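31/10/2023
Shared shop, bench 2. Fork sorter, two arm version (Zisitetti frame)

Picked up where I left off with the left arm. Homing was off again when I powered up. Loosened the mounting plate, slid it along the rail till it hit the stop, tightened, rehomed. Fine after that. Somebody PLEASE do not use the side rails as a handle when moving the table. It shifts the plate and then I lose an hour.

Left gripper: new fingertips on. Old ones were too round, kept rolling the fork handle out sideways. New ones pointier, grab lower down. Screws are the short ones from the Saliba bag, the long ones bottom out and you think it's tight but it isnt.

Cable on left wrist: gave it more slack, was pulling at full twist. Watch it doesn't snag on the elbow. If it does, go back to the old routing and live with less twist.

Right arm: still has the blocky gripper. Didn't change it. Want one old and one new for a while so I can compare before I print more tips. Wrist motor gets warm after long runs, warm not hot, keep hand on it now and then.

Controller: Flarkex board, port 2532 on the shop network. If it wont connect, check nobody left the other session open on the desk machine, thats what it was both times. Speed limit set to 40 percent. Leave it there. I tried higher before lunch and the right arm overshot and knocked a bin off its spot. Bin ok.

Task as it stands: sort by handle color.
teal -> orange bin
pink -> white bin
white -> clear bin
Start with some already in the bins, some on the table, both sides, handles pointing any which way. Each arm takes what's on its own side. Only one arm over the bins at a time, the other one waits. Slow but they dont bump.

Runs so far today: 11. Of those 4 went all the way with no hand from me. Rest were mostly the same problem, gripper comes down on the tines instead of the handle, fork skates off. Worst with forks lying up and down the table, better when they lie across. Wrist angle is coming out wrong for those I think. Check the sign on the rotation offset, I flipped it last week and may not have flipped it back.

Other fail: reaching into the clear bin. Depth reading is junk through the plastic, it sees the wood under it and goes too low. Put in a fixed height for drop, so no reading needed there. Works for dropping. Will not work for picking out of it, later problem.

Also the dark tines on the teal forks give a worse edge than the silver ones. Lighting? Try the lamp from the solder bench. 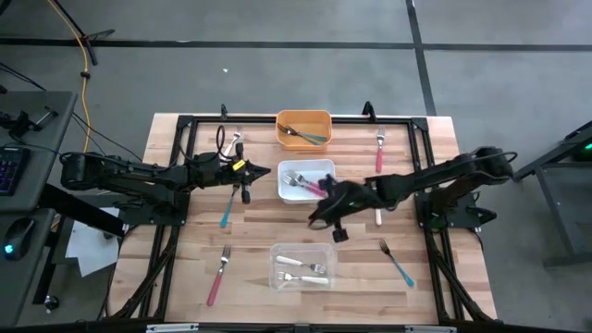
Bins and forks laid out, both arms in over the table.

To do
- rotation offset sign, first thing
- tape marks for bin corners, I keep eyeballing it
- tidy the yellow cable on the floor by the desk, going to trip on it
- papers between desk and table: mine, will move
- second set of pointy tips (PLA is ok for now)
- write down rail stop distances somewhere that isnt my hand

Table is needed by the Kumon kids' family evening in December so whole frame has to come off by then. Four bolts and the cables, not bad. Mark the plate postions with pencil BEFORE taking it apart this time.

Left the arms parked and the board off. Key in the drawer.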